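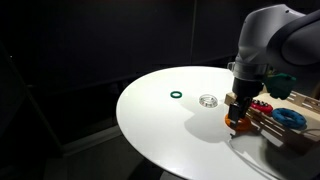 Demonstration collecting (robot learning)

Demonstration collecting is the job of recording a robot arm while it does a task properly, over and over, so that a learning system can later be trained on the recordings. Each recording is called an episode. I keep this entry in the Flunside robotics wiki because I spent most of one winter doing the work, and I still get asked about it more than anything else I've written up.

Where the word comes from

People in the field say "demonstration" or just "demo." At Flunside we said "run" for a long time, which got confusing once training runs came along, so Soledad Moya made us all switch to "episode." You'll still find "run" in the older log sheets. Same thing!

How the examples are made

There are a few ways to get a robot through a task. In the oldest one you take hold of the arm and push it through the motion by hand (we call this hand guiding, the books mostly say kinesthetic teaching). It's quick to learn, but your own arms and sleeves end up in the camera picture, and the learner sees them too.

The second way is teleoperation, where you sit off to the side and steer the arm with some kind of controller. Nearly everything in our sets was made like this. It feels awful for the first day or so and then your hands sort of get it – I remember the evening I stopped thinking about which way the wrist was turning, and after that it was almost fun.

The third is a scripted policy, meaning a program that already knows how to do the job and repeats it with small changes. Scripts are tireless and very tidy. They also move in a way that no person does, and a learner raised only on scripts tends to get lost as soon as an object is a little out of place.

The ring task

Our standard task is called Herrero, after the first log sheet it was written on. A two-finger gripper picks up a ring from a round white table and puts it on a wooden rack. The rings come in different colors and sizes, and there's a clear one as well, which I both love and dread. Clear objects pick up whatever light is around them, so the camera gets a different ring each time you nudge it.

Rings are a good shape for this kind of work. You can grip one across the outside or put one finger through the hole, and both are fine, but it helps if the person collecting sticks to one grip within a session. I didn't at first. The model trained on my early episodes would drift to a spot halfway between the two grips and close on nothing useful, which is a well-known trouble with averaging over mixed examples.

Background and light

We work in front of dark cloth. It keeps people walking past out of the recordings, and it makes the edge of the table easy to find. The price is that a model trained against black can do badly in an ordinary bright room, so Carmela Quintana started a second set, Walia, with the cloth taken down and the lamps moved between sessions. A glossy table adds its own trouble, with shadows and reflections of the arm that shift as it moves. I used to want a matte top. Carmela talked me out of it, and I think she was right, as most kitchen counters shine too.

How many are enough

The question I get most! For one ring and one peg, 200 episodes gave us something that worked on a good day. With mixed rings we went to 400 before I'd have let a visitor watch. The Walia set has 1000, and the clear ring is still the weak spot.

The count alone doesn't say much, though. If every episode starts with the arm in the same pose, you have the same example many times over. Move the rings, turn them, start the arm high, start it low.

Keeping and throwing out

Each episode gets a label: good, messy or failed. A messy one still ends with the ring on the rack but has a fumble on the way, and I keep those, because the learner gets to see a recovery. Failed ones are stored separately. Surnside, our sister lab, throws away anything with a fumble in it, and we've argued about that for years (very politely, mostly over lunch).

Episode 208 of the Herrero set is listed as good but has the camera clock out of step with the arm. Skip it when loading.

Page last revised April 13, 2018. The loading notes for Walia are on their own page.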